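Geagea Robotics Laboratory
Call for participants: comparative trial of robotic hands and wrist cameras
Posted August 23, 2026

The Geagea Robotics Laboratory invites applications from adults who wish to take part in a paid comparative trial at its premises in Borunville. The trial begins in October. No previous experience of robotics is required, although applicants who have worked with remote handling equipment, prosthetics or machine tools are welcome to say so in their application.

Purpose of the trial

The laboratory is comparing 2 methods of controlling a five-digit robotic hand: a sensing glove worn by the participant, and a hand-held controller supplied under the project name Tromier. Each method will be used with the same hand, having four fingers and an opposed thumb, and with a small camera mounted at the wrist. We wish to establish how quickly people with no training learn each method, how often objects are dropped, and how tiring each method becomes over a full session.

Earlier work at our Paswood site produced 1,126 recorded attempts at picking up, turning and putting down household objects. All of those attempts were made by members of staff. The present trial will repeat the same tasks with people who have not used the equipment before.

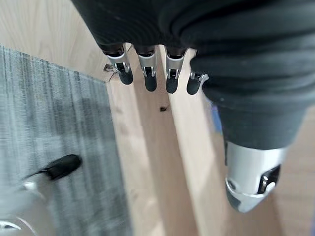
Participants will also be asked to judge the view from the wrist camera. During parts of each session the direct view of the hand will be screened off, and the participant will work from the camera picture alone. Several mounting angles are under consideration, and the choice between them will rest largely on participants' scores and written remarks. The fabric covering over the palm and wrist takes up part of the picture at every angle tried so far, and we are particularly interested in whether this hinders the placing of the thumb.

What participants will do

Each participant will attend 4 sessions on separate days. A session lasts two and a half hours, including two rest breaks. The first session is given over to fitting the glove, learning the stop procedure and practising simple movements such as opening and closing the hand. The remaining sessions consist of timed tasks, followed by a short questionnaire.

The tasks include lifting objects from the floor, moving the open hand across the join between two surfaces without touching either, and holding a soft object without crushing it. Participants remain seated at the control desk throughout. A member of staff will be at the stop button whenever the arm is powered. 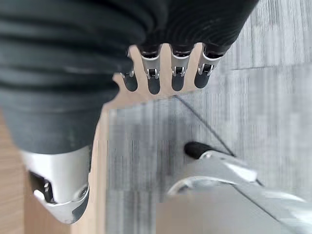 Half of the participants will begin with the glove and half with the hand-held controller, and will change over after the second session. The order is decided by lot and cannot be altered on request. Participants are asked not to discuss their results with one another until the trial has closed.

Who may apply

We have 51 places. Applicants must be aged 18 or over, able to attend all sessions, and comfortable reading instructions in English. Both left-handed and right-handed people are encouraged to apply, but the glove is at present made for the right hand only. Spectacles may be worn. Anyone with an implanted medical device should contact the laboratory before applying, so that the matter can be discussed in confidence.

Current employees of the laboratory and members of their households are not eligible.

Payment and expenses

Participants will be paid for each session attended, at the rate set out in the information sheet. Payment is made by bank transfer after the final session. A participant who withdraws early will be paid for the sessions completed. Travel by public transport within Borunville will be refunded on production of a ticket.
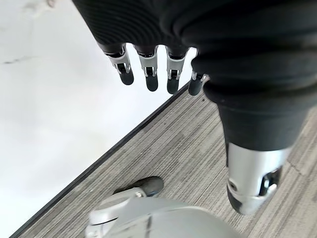 A member of the Paswood staff group writes that the glove felt natural to her within minutes, but that judging height above the floor from the wrist camera took far longer, and she would advise newcomers to spend most of their practice time on that. She adds that the hand-held controller was slower for her at first and less tiring by the end of the afternoon.

Records and privacy

Movements of the hand and arm, wrist camera recordings and questionnaire answers will be stored under a participant number. Participants may ask for their records to be deleted at any time before the results are published.

How to apply

Please request the information sheet and application form from the trials office at the Borunville site, by post or in person. Completed forms should state any dates in October on which the applicant is unavailable. Places will be offered in order of receipt, and a reserve list will be kept.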